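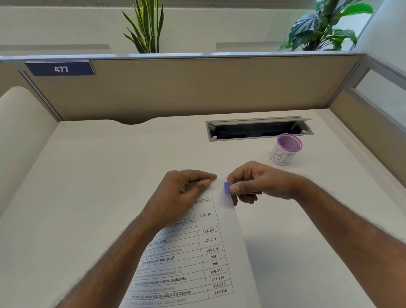
Tab held at the right edge, next to the page-range column.

sholub
Proposed rule for the manual indexing task: one hand holds the sheet, the other places the tab, and the tab must not cover the page numbers. Episodes that break this get rejected. Comments before March, please.

k_haque
Agree on the numbers. Disagree on rejection. Label the episode as a failed placement and keep it. The policy needs those.

sholub
A failed placement is fine if the label says so. Ours mostly don't.

barbier_r
What tolerance? Indside used 3 mm from the row line and over 25 episodes went back for relabeling.

k_haque
3 mm is too tight for hand placement – I'd take half a row height.

sholub
Half a row works. I'll change the draft. Rejection stays for unlabeled ones.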